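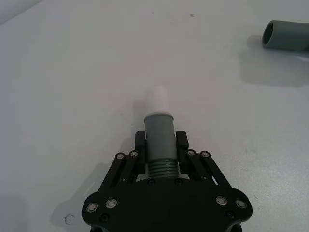 Pipe fitting demos: do you keep the fumbled ones?

clokano_ray
Hi everybody, long-time reader and very occasional poster. We're collecting teleoperated demos of a pipe assembly task (white segment into the gray piece, gripper holding the gray one by its sides) and I'd love some opinions before I go too far down the wrong road. We have 100 episodes so far. In 9 of them the operator missed the opening, backed off and tried again. My gut says toss them, but they took a whole afternoon and I'm a little attached!

stallitz
Keep them, please. Recoveries are gold. Our first policy had only ever seen clean insertions, and the minute it landed a hair to one side it just sat there pushing, poor thing. We added 30 episodes with a bad approach on purpose and it learned to back out.

Amândio Neves
I'm going to disagree with my friend above, though kindly. A recovery is useful if the operator knew what they were doing. If they were hunting around, you teach the policy to hunt around (ask me how I know). I'd watch all of them again with a cup of coffee and keep the ones where the correction is quick and goes straight to the right place.

stallitz
Fair, but then you're grading by taste, and everyone in the lab has a different one.

Amândio Neves
Guilty! We had 2 people label separately and dropped whatever they didn't agree on. Slow, but I slept better.

cokico_jen
Slightly off to the side, but how much are you moving the spare pieces between episodes? A wrist view is mostly pale tabletop and shadow, and ours got very fond of one particular shadow. When we moved the lamp, the whole thing fell apart.

clokano_ray
Oh boy. The spare gray piece has been in the upper right for nearly everything. I'll start shuffling it, and the lamp too. As for the retries, I'll go through them tonight and tag them instead of deleting, so I can train with and without.

stallitz
Tagging works for me. Post the numbers for both, even if Amândio wins.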